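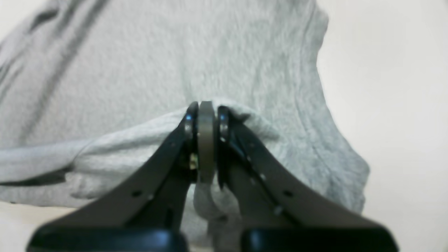

Textile Handling Group, Workshop Notebook

Monday, 9:40. 3 min read

Equipment plan for the June round. Haiyan Tang wants line items by the end of the week, so this is the working list.

1. Fingers. Current pair is charcoal plate with a roller at each tip. The rollers take a fold of jersey knit well enough to plan around. Want two spare sets plus tip hardware. Zaso quoted $145 a set, freight extra. Ding has not replied. If they come in under Zaso we still need a drawing from them before ordering; hole spacing on their catalogue part is not given.

2. Arms. Both are needed for the shirt work. One holds each end of the garment while the body gets folded under or over the band, and a single arm with a fixed clamp was ruled out last year on cycle time. Prakash Chowdary favours a third arm as a cold spare. Privlow lists the bare arm at over $3,000 without gripper. My preference is spare joint motors and one bracket kit, then revisit.
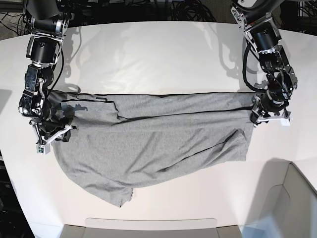
3. Cabling and table

Cables on the floor behind the table are tangled and need proper routing. Budget $300 for drag chain, sleeving and labelled connectors. Zekov stocks the chain in grey or black, colour not important. Table stays. A matte mat would cut the glare on the white top; get a sample before committing.

4. Consumables

25 grey cotton T-shirts, one size, one supplier. Mixed batches made the last comparison useless. Plus a box of small screws for the fingers.

Open:
- Ding quote and drawing
- Prakash to cost motors against a whole arm
- check whether freight comes out of our cost centre or central stores
- lead time from Privlow, in writing

2 comments | 0 shares

Contact the Textile Handling Group | Back to top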